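Sorting the screw drawer, and other jobs for a rainy Saturday

I moved three times in my life and every time the box with small metal parts was the heaviest one. Screws, hinges, hooks, the legs of a table I do not have anymore. This page is what I learned about keeping these things in order in a small home workshop. Some of the tips come from readers, and their names are with them.

Start with a magnet

Before you sort anything, put a magnet inside a thin plastic bag and pull it slowly through the pile. Turn the bag inside out over a bowl and the steel pieces fall down together. Brass and aluminum stay behind. You will still have to look at stainless screws by eye, as many of them do not stick.

Keep fewer sizes

My first cabinet had 50 small drawers and I could never find the right one. Now I keep 16 jars, and only the sizes I use in the house go in them. Everything else lives in one mixed box with the label "odd". When a screw from the odd box is needed twice in one year, it gets a jar.

Jars with straight sides are easier than jars with a neck - the fingers must reach the bottom. Kulap Somboon from Prutitz glues one screw on the outside of each lid with the head up, so she does not need to read any label. I tried it and I like it, but the jars do not stack anymore.

Rust on old screws

Light rust goes away in plain white vinegar. Leave the screws overnight in a glass bowl, rinse them well in the morning, and put them for five minutes in water with a spoon of baking soda. Dry them immediately, best with a hair dryer, and roll them in a cloth with two drops of sewing machine oil. Do not do this with zinc-coated screws. The vinegar eats the zinc and they will rust worse than before.

For the jars I save the little silica bags that come in shoe boxes. One bag per jar is enough, and I change them in April.

Big pieces in an open bin

Brackets, pipe clamps and long bolts do not belong in drawers. An open metal bin is better, if the sides are sloping, because the pieces slide to the middle and the hand finds them there. Stand it on boards so the bottom does not scratch the floor. Lieven Aerts wrote to me that he lines his with a piece of old carpet, and the noise is much less.

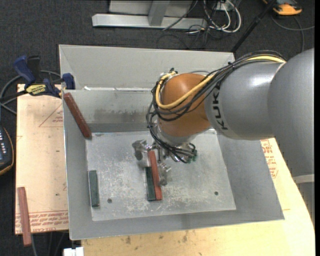 Labels that stay

Paper tape falls off after one winter in a cold garage. Write with a paint marker directly on the glass, and when you want to change it, wipe it with nail polish remover. On metal I wipe first with alcohol, let it dry, and then write.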